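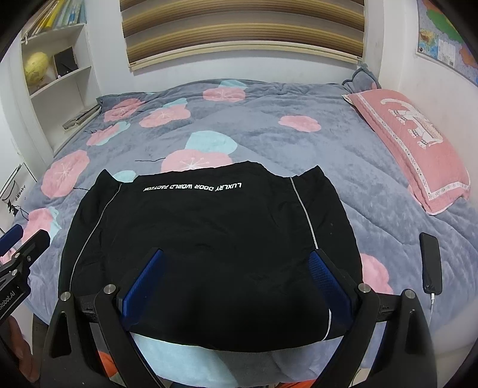
Figure 1. Hand-held gripper closing on the near edge of a black garment laid out on a bed. View from the tool's own camera.

Module 7: Learning to Handle Cloth from Hand-held Demonstrations
Handout for the second lecture. Prepared by Maricica Onu; revised in June by Grethe Laxdal.

7.1 Scope

The previous lecture dealt with rigid objects, whose position can be given by a few numbers. Cloth does not allow this. A garment may fold, slide or bunch at any point, and two garments of the same cut seldom come to rest in the same shape. The present lecture considers how a policy for handling garments may be learned from demonstrations given by people using hand-held grippers in ordinary homes.

7.2 The method

The demonstrator holds a gripper and carries out the task directly. A camera fixed to the tool records what lies in front of the fingers, and the path of the tool is recovered afterwards from the recording. The policy is trained to predict the next short stretch of motion, together with the finger opening, from the most recent views.

Students should note the choice of viewpoint. In Figure 1 the fingers and the pinched edge of the fabric appear together, and a second gripper is visible at the left. The white lettering on the garment reads upside down from this side. A policy that relied upon upright print to find the waistband would therefore fail on many recordings, and the training set should include garments approached from either end.

7.3 The Bosham recordings

The exercises use the Bosham set, which holds around 3,000 demonstrations made in 20 homes. Household furnishings were left as they were. Patterned bedding is of particular value: the comforter in Figure 1 carries large pink and light blue blossoms, against which the outline of a dark garment is fairly easy to trace. A floral garment on the same bedding would be a harder case.

A further 600 demonstrations were kept back for testing. They come from homes that do not appear in the training set. Dividing the recordings at random, without regard to the home, gives a flattering result and will not be accepted in coursework.

7.4 Principal result

Assunta Melis compared policies trained on many demonstrations from few homes with policies trained on fewer demonstrations from many. The second group placed the first grasp more reliably in unseen homes — the later stages of the fold showed a much smaller difference. Her report suggests that errors late in the task come mainly from fabric slipping between the fingers, a matter on which the camera gives little evidence.

7.5 Preparation for the seminar

Read sections 2 and 4 of the Melis report. Bring written answers, no longer than one page in total, to the following.

Explain why a grasp on a hem and a grasp on a waistband may call for different motions afterwards.

State what information is lost when the hand-held tool is replaced by a robot arm with the same fingers.

Propose 3 changes to the recording procedure that would help to detect slip.

Answers should be left in the Brudell Room before the seminar begins. Questions concerning access to the recordings should be addressed to Grethe Laxdal.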